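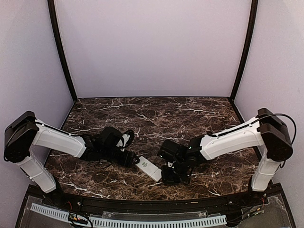 Figure 3. Dark brown marble-patterned tabletop with pale lavender-gray walls.

4.2 Surface pattern and the reporting of spills

The second part of the survey asked cafeteria and break room users how often they noticed dried spills, crumbs or rings on a table before sitting down. Responses were grouped by the main surface type at each site: plain light, plain dark, wood-grain, and marble-patterned (a dark variant is shown in Figure 3). Sites with mixed furniture were left out of this part of the analysis but are included in Section 4.4.

A total of 543 responses could be matched to a single surface type. Users of plain light tables reported coffee rings more often than any other group, and users of plain dark tables reported crumbs and dust more often. Both results agree with the contrast account given in Section 2. The patterned surfaces did not fit it as well. Marble-patterned tables drew few reports of any kind of soiling, even at the Trurkari sites, where the cleaning logs show longer gaps between wipe-downs than at Nosora.

Two explanations were considered. The first is that veining breaks up the outline of a stain, so that a ring or smear of similar color is read as part of the surface. The second is that marble-patterned tables were placed in areas with less eating. We could test the second directly at 12 sites that kept a seating plan. Removing tables more than 8 meters from a food counter lowered the overall report rate for the remaining sample only slightly, and the order of the four surface types did not change. We therefore treat placement as a minor factor.

Wall color was recorded because pale walls raise the amount of light reflected onto a horizontal surface. Rooms with pale walls had more reports of smears on plain dark tables, mostly from users seated facing a window. For marble-patterned tables the difference between pale and mid-tone rooms was small and changed direction between the two towns. We do not interpret it further.

Cleaning staff were asked the same questions in a separate form. Of the 35 staff who returned it, most rated plain light tables as the easiest to check and patterned tables as the hardest. Several wrote that they found residue on patterned tables by touch. One respondent at Nosora wrote, "I go over the whole top every time with those because I can't tell where I've been." Staff using the Wullow cloth system gave the same ranking as staff using paper towels and spray.

The staff and user results point in opposite directions from a purchasing point of view. A surface that produces few complaints may still carry more residue at the end of a shift. The Dreßler catalog, from which both towns ordered most of their furniture, lists tabletops by color and edge type and gives no guidance on inspection. Swab counts, reported in the next section, were taken in October to check whether low reporting on patterned tables was matched by low residue.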